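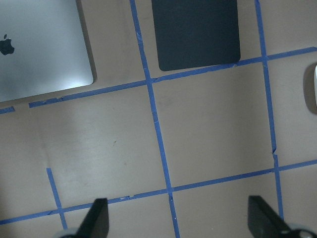 Closed laptop, dark pad and blue tape on the tabletop.

Skina desk layouts: progress report to Itwood
Sat 13 June

Dear Jouko,

You asked for something short this time, so I'm leaving the spreadsheet out and just telling you how we're getting on. The quick version is that the table is marked up, the desk things have been chosen and we've got 12 layouts written down in a way that another person can follow. I'm really pleased with that last bit! In February we had a shoebox of sketches and a lot of arguments over what "near the lamp" meant.

The grid has made the biggest difference. It's blue tape laid in both directions over brown cardboard, and each square now has a letter and a number on our paper plan. I didn't want labels on the table itself (they'd be one more thing to look at), so the plan hangs by the door and we read off that. If a layout card says the laptop goes in C2, lid shut, then that's where it goes.

The tape does need looking after. Some of it is a bit ragged where strips overlap, and there's a crinkled patch I keep meaning to redo. I've put a few new rolls on the shopping list and I'd like to spend a morning going over the worst stretches before the next set of layouts.
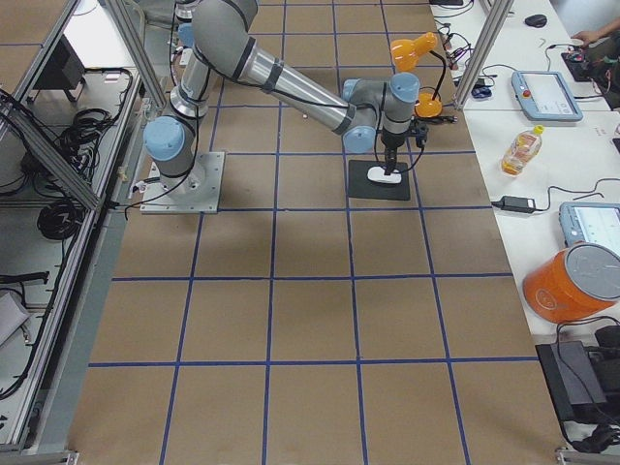

I know you were worried that the collection of objects would keep growing, and I had the same worry. Morgan kept finding nice things to add – a stapler, a plant pot, a very good tin – and I kept having to take them away again. We've settled on ordinary desk things: the silver laptop, kept closed, the orange lamp with the round base, the flat black pad and a few small items that move from square to square. The lamp is my favourite, I admit. It's easy to spot against the brown, and it gives every layout somewhere to start from.

The lamp's flex is thin and black and still wanders over the squares wherever it likes. Two of the cards say which side it should run and the rest don't mention it at all, so I'm adding a line to each. It sounds fussy, but a cord across the wrong square spoils a tidy layout faster than anything else we've tried.

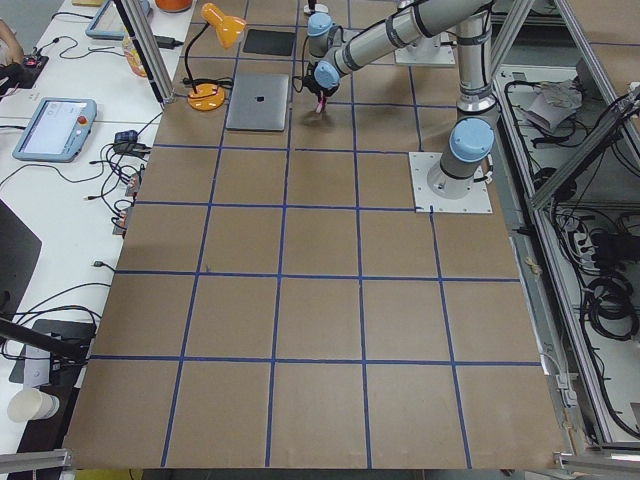 On to the side desks, which you brought up in your last note. They're still cluttered and I haven't got a good answer yet. The big table has had all the attention, and whatever doesn't belong on it ends up next door on the white ones. Morgan has offered to sort the cables by length and I've said yes before the offer could be withdrawn! I'd like a shelf as well, if the budget can stretch to it.

Money, then. We've spent £859 so far, mostly on cardboard, tape, printing and the train to Nakville. The printing came to more than I'd guessed because the layout booklet has grown to 13 pages, and I had the first version done in colour and then found a wrong square on the second page. The new one is black and white until we're all happy with it. 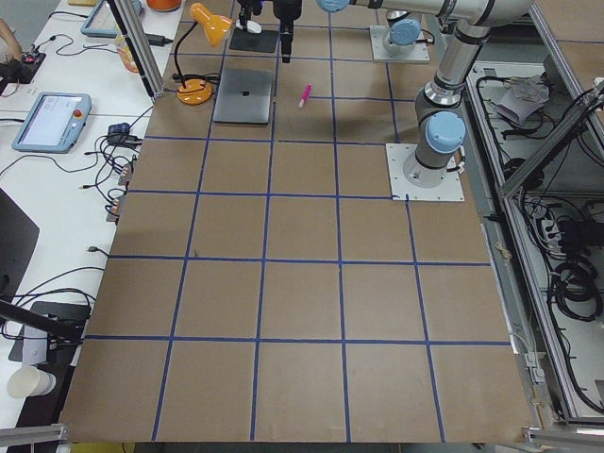 Small things are harder to place than big ones. A laptop fills enough of its square that you can't go far wrong, whereas a marker can lie at any slant and still be in the right place according to the card. I've started adding a little arrow for which way the cap end points. Morgan thinks that's too much detail, and we've agreed to try six cards with arrows and compare.

Still to do before my next report: the tape repairs, the flex notes, the arrow cards and a proper go at those side desks. Could you let me know about the shelf, and whether you want the booklet by post or will pick one up when you're next over?

All the best from Nakville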